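Residence Diary of the Hurmont Housing Office
Kept by the Resident Officer, Traveck Court

July 7, 2025

The office opened at eight, as posted. The overnight log recorded one call, concerning a door on the second landing that would not latch, and the matter was passed to the maintenance desk before the morning briefing. I attended the briefing in person. Mr. Myroslav Fedoruk presided in the absence of the director, who remains at Dimelham until the close of the regional review.

The principal item was the water supply. Residents will recall that the supply to the upper floors was reduced in February, when the east riser was found to be leaking behind the plaster. The repair made at that time was a temporary one, and the office said so in its notice. The permanent work has now been approved. The contractor, Hutsuliak, will replace the riser along its full height and will renew the shutoff valves in 61 apartments. The sum set aside by the board is unchanged, and no charge will be passed to residents.

Mr. Fedoruk asked that it be entered in this diary that the work will proceed in 3 stages, from the top of the building down. I had recommended the reverse order, on the ground that the older residents live mainly on the lower floors and would prefer to have the disruption behind them before the hot weather sets in. The recommendation was heard and was not adopted. The contractor's view is that the upper valves are in the poorest condition. I accept this, although I would have wished to see the inspection sheets before the decision was made, and I have requested copies.

Following the briefing I walked the upper two floors with Mr. Natnael Nigatu of the maintenance desk. The landing door had been rehung by the time we reached it. The hallway carpet outside the linen store is lifting again at the seam and should be fixed before the contractor's carts begin to pass over it. Mr. Nigatu has taken the measurement. We also tested the meter in the east cupboard, which showed 4000 gallons on the temporary dial, and compared the figure with the one on the wall card. The two agreed.

At eleven I received a delegation from the fourth floor. Their concern was the length of time for which the water would be off on any given day. I was able to tell them that the supply would be stopped at nine in the morning and restored by four in the afternoon, that written notice would be placed under each door two days ahead, and that bottled water would be available at the front desk. One resident asked whether the bottles might be carried up for those who cannot manage the stairs. This was a fair request and I granted it on the spot. The desk has been told, and a list will be kept.

A second resident, in apartment 321, wished to know whether tea could be served in the common room during the stoppage. The urn there is fed from the west riser and will not be affected. I undertook to have it filled and switched on each morning of the work. I have since learned that the key to the urn cupboard has been missing for some weeks, and a replacement has been ordered.

The early afternoon was given to correspondence. I answered four letters concerning parking, one concerning a piano, and one, of considerable length, concerning the pigeons. The draft notice on the water stoppage was completed shortly before three and sent to Mr. Fedoruk for signature. He returned it with two corrections, both of them sound. The word "inconvenience" has been struck out in two places, as he considers it to have lost its meaning through overuse.

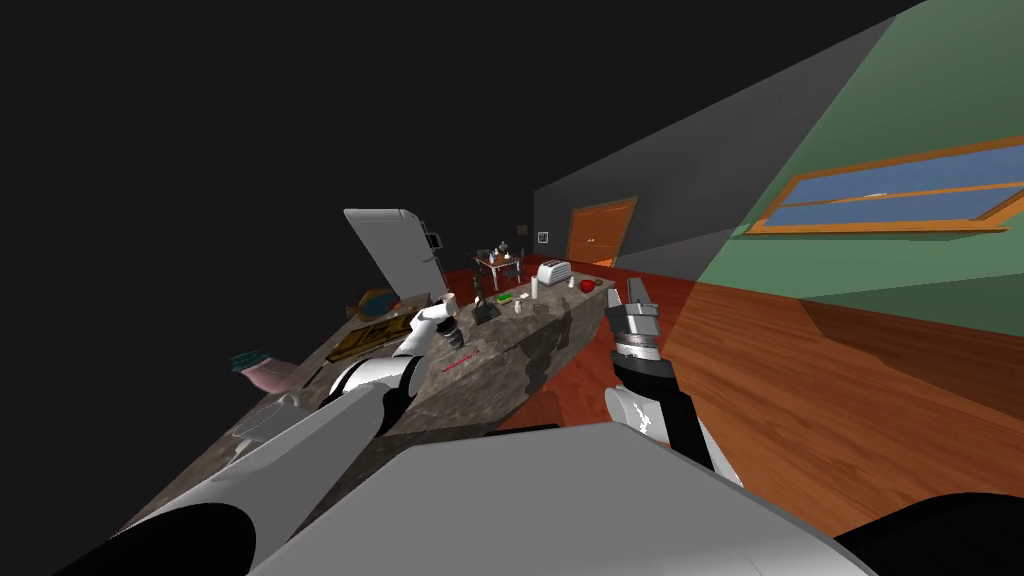
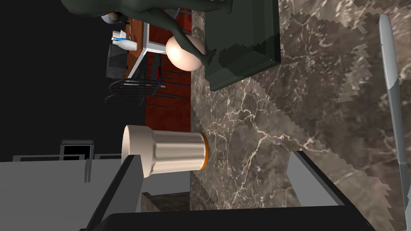

The notice will go to the printer tomorrow morning and will carry a short section on preparing the kitchen. Residents are to draw what water they need for the day before nine, to leave all taps closed, and to clear the space beneath the sink so that the valve can be reached. Counters near the sink should be cleared as well. I have asked that small items be named specifically, as residents tend to put away the pots and overlook the rest: a white cup left standing on the counter, or a steel tumbler of the kind with a cream cap, which will lie on its side as readily as it will stand and may then roll. Mr. Nigatu would have preferred a shorter section. We settled on five lines.

The evening was quiet. The lobby lights were put on at half past eight and the side gate was locked at ten. Two parcels for the third floor remain at the desk, uncollected. The inspection sheets had not arrived by the time this entry was closed, and I shall ask for them again in the morning.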